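Prakmont room reopens with new table layout
===

The shared activity room at Prakmont is back in use from this month, after five weeks in which the furniture was taken out, the floor was treated and the tables were put back in a different order. Bookings are open for mornings and early evenings. The afternoon slot stays closed until the end of December.

The main change is to the layout. Previously the tables stood end to end down the middle of the room, which left a narrow walkway on each side and made it hard to reach the sofa when the room was full. The yellow-topped tables now stand in front of the sofa, on the side away from the games table. The long dark grey sofa stays against the back wall.

The yellow-topped tables are on castors and may be moved by any group that books the room. They should be lifted over the door strip if they are taken out to the corridor, and they must go back in their row before the next booking. The white games table with the yellow rim should be left where it is. It is wider than the doorway and has to be tipped on its side to go through, and its printed top marks easily if it is dragged against the frame.

The wall colour has not changed. A proposal to repaint the teal-blue walls in off-white was dropped after users of the room asked for them to be kept, and the money was put towards the floor. The contract for the floor went to Jakab, which sanded back the worn section near the entrance and applied a new finish to the whole area. The total cost was 2755, against an allowance that had also been meant to cover new seating. Replacement of the sofa has been put back to next year.

Bresis, which supplies the folding chairs, has delivered a further batch. With those already in the store, the room now has 92 chairs. One has a cracked foot and has been set aside, so 91 can be booked. Chairs are no longer kept along the wall during sessions. Groups should take what they need from the store and return them in stacks of up to 5.

Food and drink are still allowed at the yellow-topped tables. They are not allowed at the games table. Bowls, cups and trays are kept in the cupboard by the sink and should be washed and dried before they are put away. Anything left out overnight will be moved to the lost property box at the Tekau desk on the ground floor, where it is held for a month. Groups that bring their own bowls should put a name on the underside, as several of the same colour are now in use.

Some points are still open. The blind over the side window does not lock in the raised position, and a replacement cord is on order. The heating comes on at 7.30 in the morning and cannot be set by users of the room. Groups starting before 8 should expect it to be cool. The booking sheet has moved from the corridor board to the Tekau desk, and the old sheet should not be used.

Requests to change the layout for a single session do not need approval. Requests for a lasting change should be left in writing at the desk and will be looked at after the winter bookings have finished.
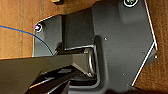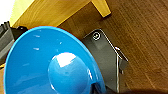
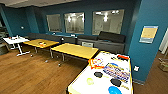

*Rooms and bookings editor, Prakmont Notices*

The room plan showing the new table positions is pinned inside the store door. A larger copy can be asked for at the Tekau desk.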